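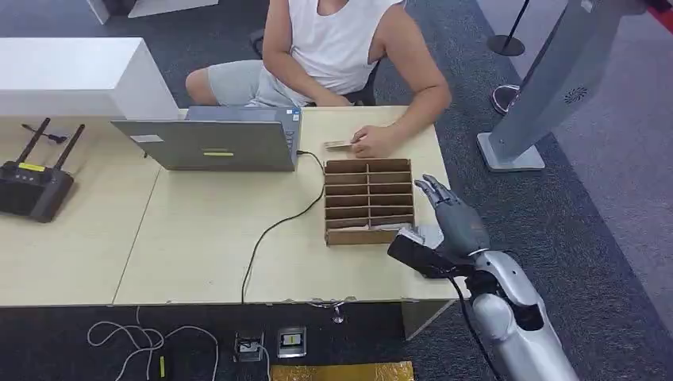 Sorting desk, card in hand, laptop open.

Teltwood print shop, bench notebook
Thu 15 July

Second go at the oak gall ink on the Camargo stock. The batch made in May has been sitting in the dark cupboard with the lid taped. Skin on top, lifted it off with a toothpick and strained the rest through coffee filter. Smells of vinegar and wet leaves. Color in the jar is a weak gray-brown, same as when it was new, so that tells me nothing.

Recipe for the record, copied off the lid: crushed galls soaked in rainwater, iron sulfate, gum arabic, one clove. I wrote "more gum?" next to it and did not write down if I added any. Going by how it moves on the brush, I did.

Pulled strokes with a steel dip nib, a goose quill and a flat brush on the following:

Camargo smooth side: feathers along the grain, worse with the quill. Line goes dark while I am still writing the next one.
Camargo rough side: better. Slight halo under the loupe.
Graltano sized sheet: clean edge, slow to darken. Left it by the window over lunch and it caught up.
Offcuts from the ledger job: useless, goes straight through to the back.

The halo bothers me more than the feathering. It looks like water running ahead of the iron, and more gum ought to hold it. Made up 2 small cups from the same jar, one with extra gum and one left alone, and repeated the rough side. The extra gum took most of the halo away. It also made the quill drag, and there was a shine on the heavy strokes that I don't want on anything that gets folded. 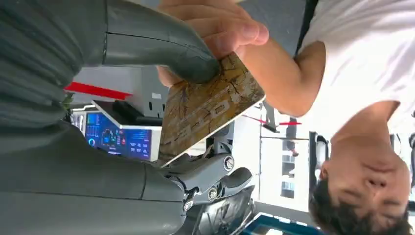
Hanne Halonen

Afternoon. Cauã Mendonça asked if we could size the Camargo ourselves and skip the Graltano, which costs a lot more. Fair question. Made gelatin size, thin, warmed in the double boiler, brushed on one side and hung the sheets on the line. They curled badly as they dried. Damped the backs and put them under boards.

One sheet came out flat enough to try. Ink sat up well on it, no feathering with the nib, a little with the quill where my brush had missed. So it works if the coverage is even, and brushing isn't going to give us that on a full job. Graddale want 1270 place cards. Dipping means a tray longer than the one we have, plus somewhere to hang everything, and the drying line already crosses the sink.

Cauã thinks the photo trays in the basement are long enough. He also thinks the lid for the double boiler is down there. To check.

pH strips: ink reads 3, same as the last batch. I would like it higher for anything meant to last, but the eggshell trick from last year threw a sludge and killed the color. Not repeating it on the good jar.

To do:
Second coat of size on the flat sheet, then nib and brush again
Fold test on the shiny strokes, look for cracking
Order more galls, the bag is down to dust
Write the gum amount on the lid this time

Boards stay on the press until tomorrow, please don't move them.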